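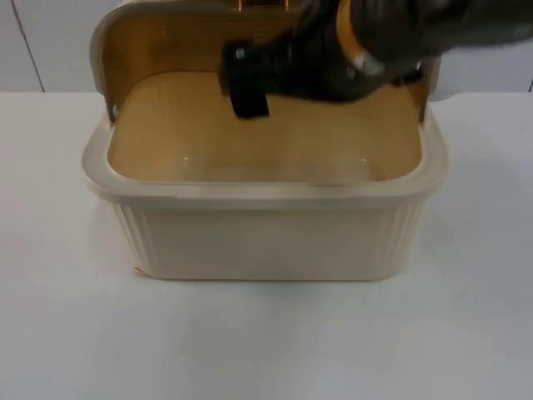 Ernine data group, Saturday catch-up
Upstairs at Haslam, started at 10ish once the kettle had boiled

There: me (Colin Dawber, typing), Kyung-tae Shin, the two new operators from the Tallitz bench. Sosley sent apologies and a long email, which I've pasted into the shared folder for anyone feeling strong.

Last time's actions
I said I'd write up the naming rules for episodes and I have, mostly! The bit on failed grasps is still a stub. Kyung-tae has finished the script that throws out recordings with missing joint readings, and it's lovely, please use it.

Bread box task
This took up most of the morning. The target is 600 good episodes and we all still think that's right, though Kyung-tae would happily swap a few hundred of them for more variety in where the box sits. At the moment it goes slap in the middle of the white table nearly every time, and he's worried the policy will learn the spot and ignore the box. I grumbled a bit (moving it means re-checking the reach every time) but he's right. Agreed to use 9 marked positions and shuffle between them.

We then had a long chat about the lid. Do we record episodes with it already open, or does every one have to start shut? One of the Tallitz lot pointed out that reaching inside with the lid up is a hard enough job by itself, with the arm coming down over the top from the right and not a lot of room for the gripper. So we're splitting it: "reach in, lid open" is its own task, and "open lid" is another. Stitching them together can wait until July.

Speed. Some of us are driving the arm much too fast, me included. The gripper comes out blurry in the stills and Kyung-tae thinks that's hurting the labels. New rule is to slow right down once you're over the rim. We also talked about brighter lamps and a shorter exposure, and he'll try both before we spend any money.

Labels
Please stop writing "bin", "tub" and "bread thing" in the text field. It's "bread box". I'm going back through the old ones with find and replace, wish me luck.

Failures: keep them, tag them, don't delete them. We went round this twice and I think everybody's happy now.

Actions
Colin: finish the failed grasp section, fix the old labels
Kyung-tae: lamp and exposure test, mark out the positions
Tallitz pair: 6 practice runs each at the slower speed, then start on the lid open set

AOB
The spare keyboard has gone missing again. If it's on your desk, bring it back please.

Next one same time, same room, and somebody else is doing the biscuits.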